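Section 4. Recording Demonstrations by Hand

This section applies to operators who record tabletop tasks with the Duman hand-tool set and the Akimetti recording software. Section 3 (Fitting and Calibration) must be completed before any of the steps below are carried out. Operators at the Toston site shall also observe the local room rules issued each March.

4.1 Preparing the work surface

1. Clear the table of all items that are not part of the task sheet.

2. Wipe the surface and let it dry. Small scuffs may remain and do not need to be removed.

3. Place the main container first. For bowl tasks, set it well inside the edge of the table, where both hands can reach it without stretching.

4. Take a reference view of the container before adding anything else. Hold the tool low, close to the level of the table.

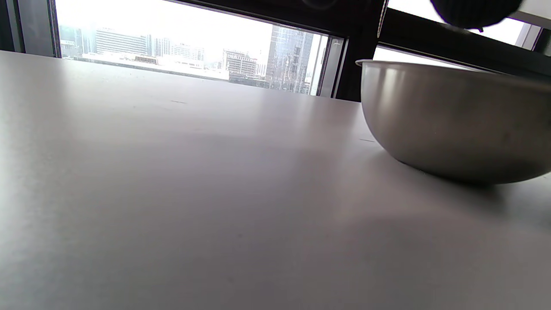
Figure 4-1. Steel mixing bowl on the table, low reference view.

5. Check the reference view for glare. A bright window behind the table is acceptable provided that the outline of the container can be clearly made out. If it cannot, lower the exposure setting to 504 and repeat step 4.

Note: Polished metal and glazed dishes reflect strongly. Do not apply matting spray to any item that will hold food.

4.2 Handling dishes and small items

1. Put on both gloves and confirm that the fingertips are seated fully. Loose fingertips produce false contact readings.

2. Bring each dish into position with one hand. Press lightly with the fingertip just inside the rim - do not grip the dish by its center.

3. Keep the gloved hand in contact with the dish until it has stopped moving. The software marks the end of a placement after 200 milliseconds without motion.

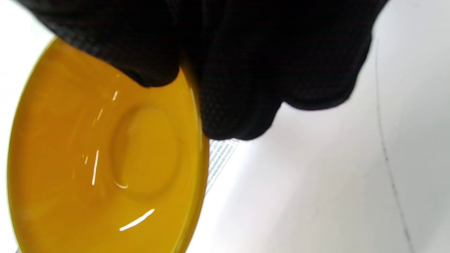 4. Release the dish by lifting the fingers straight up. Sliding the hand off sideways may move the dish and spoil the placement. If this occurs, press Discard and begin again from step 2.

5. Leave printed labels and task slips where the task sheet shows them. An item that changes place between recordings must be entered in the session log under code 733.

Caution: Do not press hard on the rim of a shallow dish. It may tip and throw its contents toward the operator.

4.3 Recording with both hands

1. Stand facing the table with the task items in front of you. Check that each controller is firmly attached to its glove and that the tracking ring is not covered by a sleeve.

2. Route any cable from the forearm module down and away from the table. Fasten the wrist strap so that it holds without pinching.

3. Rest both hands on either side of the main container. This is the start position for every two-handed task.

4. Hold the start position until the tone sounds, then perform the task at an even pace. Move one item at a time unless the task sheet states otherwise.

5. Return to the start position and hold still until the second tone. Recordings that end in any other position will be rejected by the Dovside server.

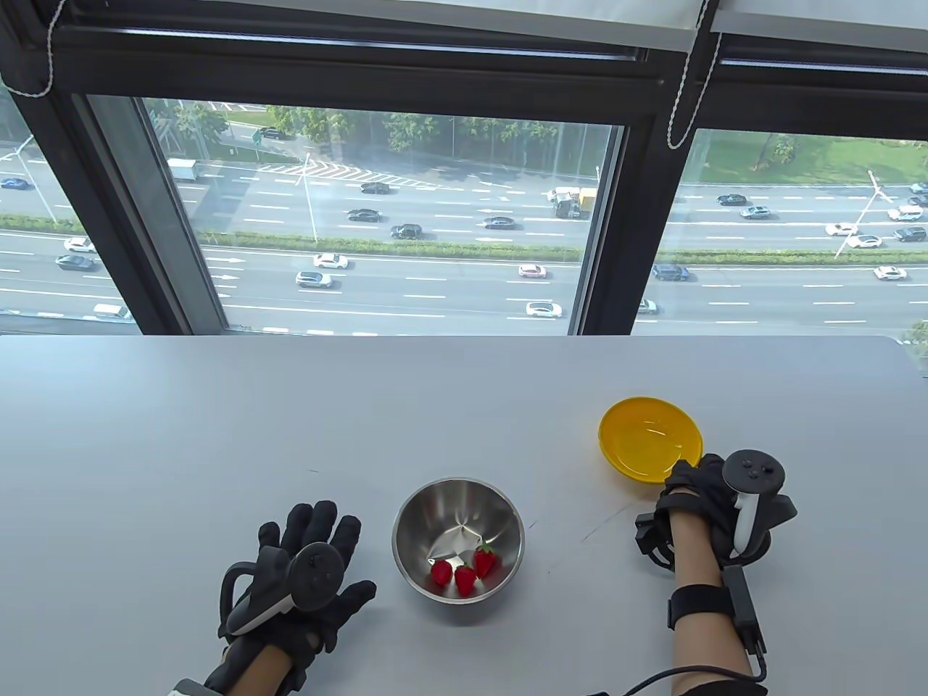
4.4 Saving and checking the recording

1. Select Review and play the recording at half speed. Confirm that both hands are tracked from the first tone to the second.

2. Enter the task code and select Save. The local drive holds 2,000 recordings; older files are not deleted automatically.

3. If tracking was lost at any point, select Discard. Do not trim the recording to hide the gap.

4. Remove the controllers before the gloves, and place them on the charging stand with the rings facing outward.

Note: Fruit and other fresh items must be replaced when they become soft or marked. See Section 6 for the storage of task items.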